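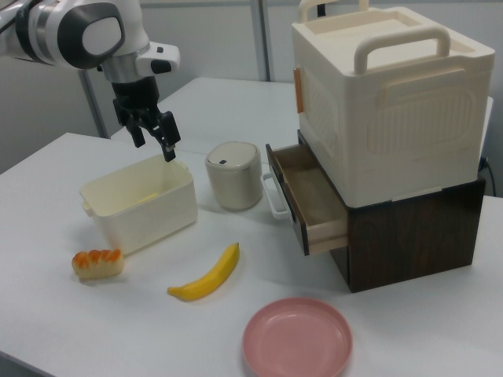 Bench table, basket and toy bread roll.

28th June

Quiet building today, so I finally had time to write up where we are with the audio walk before it all slides out of my head. For anyone picking this notebook up cold: we're trying to work out whether a reported story can be told mostly through sound, on headphones, while the listener walks the actual street it happened on. The story is the Plonness ferry closure, and the street is the long one that runs down from the old ticket hall to the slip.

I listened to the whole of version 8 this morning, start to finish, with my eyes shut, and I have to say I was very happy with the first stretch. The ticket hall interview has such a lovely room around it, and when the gulls come in behind the left ear you do turn your head. What I'm less happy with is the part by the chandler's shop, where we rebuilt the argument between the two deckhands from the inquiry transcript. It sounds wonderful and it bothers me. A listener on the street has no way to tell that those are two readers in our booth and that the voices before and after are the real people. On a page we'd set it in quotes and name the document. In headphones everything arrives with the same weight.

I tried three ways of flagging it, all rough mixes in the Paiva session under "flags":

A spoken line before the scene ("the following is read from the inquiry record"). Clear, but it stops you dead, and I found I'd forgotten it by the time the second voice came in.

A change of space, so that the readings are flat and dry and sit right in the middle of the head, and the real recordings keep their rooms. I like this one very much. My worry is that it only works once somebody has told you the rule.

A low tone under everything that's reconstructed. Horrible. I lasted 158 seconds and took the headphones off.

So I think it's the second, with the first used one time only, up at the ticket hall, to teach the rule. I'd be glad if someone who hasn't heard the piece yet would try it and tell me what they believed they were hearing. Please don't explain it to them first!

Script is at 1,575 words now, down from more than 2,000, and I don't miss a single one of the paragraphs about harbor dues. I did put back the sentence on the November vote, as the ending makes no sense without it.

Positioning: the Andow phones still drift when you stand close to the tall warehouse wall, and the slip section starts while you're on the wrong side of the road. I've widened the trigger area and moved it downhill a bit. Not tested on the street yet – it needs a proper walk with two phones at different speeds, and a dry day if we can get one.

Jistari sent over their new head-tracking build. I installed it on the spare laptop only. It loads our old scenes, but the ticket hall comes up mirrored, so gulls on the right. Haven't dug into why. Leave the main machine on the old build until that's sorted, please.

Still to do: re-record the dry readings closer to the mike, write the one spoken line (short!), check the release form for the second ferry passenger, and find out whether the transcript has to be credited in the audio itself or if the credit on the download page will do.

Session saved as version 9, headphones back on the hook.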